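4.3 False stops in dappled shade

The Wivent platform was driven on residential streets in Harside during daylight hours, with a safety operator walking behind it.

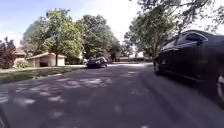 The fault reported in this section is the false stop, in which the obstacle detector marks a patch of sunlight or shadow on the asphalt as a solid object and the controller applies the brakes. Under tree cover the road surface shows strong contrast over short distances, and the detector had been trained mostly on evenly lit pavement.

Figure 6. Residential street with sun and shade on the road surface and a dark car close on the right, as recorded by the camera.

False stops were logged on 20 of the 70 runs. Most ended within a few seconds, when the platform moved forward at reduced speed and the marked region changed shape. Hortensia Maldonado reviewed the logs by hand and found that the false detections fell along the boundary between light and shade, and seldom inside large areas of even shadow.

A second failure was less frequent and more serious. Dark vehicles parked in shade were at times given a confidence score below the braking threshold until the platform was close to them. No contact occurred. In two cases the operator used the remote stop, and both were recorded as safety events under the Grodholm test procedure. Raising the detector's sensitivity reduced these late detections but increased the number of false stops, and a single threshold could not be found that met both limits.

Following the second event, street testing was suspended until November. The detector was retrained with 1000 additional shaded images, and the range sensor was given authority to trigger braking without agreement from the camera. Results with the revised system are given in Section 5.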